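Gendale Green Work Table Cover
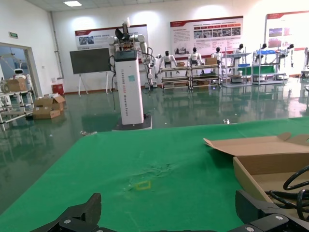

We've had one of these covers on our main packing table since October and I'm still very happy with it! It's a plain green cloth, easy on the eyes under bright ceiling lights, and small parts show up nicely against it (black cable ties especially). Tape sticks well, so you can mark out a spot for whatever you're working on and peel it off again later.

It does crease if you slide heavy boxes across it. A quick pull at the corners sorts most of that out, and Wing-yan Wu irons ours on low a couple of times a year.

Width: 700 mm
Length: 1,000 mm or 3,000 mm
Color: green
Care: cool wash, hang to dry

Custom lengths: ask for Siu-ming Ko at the Dellus counter.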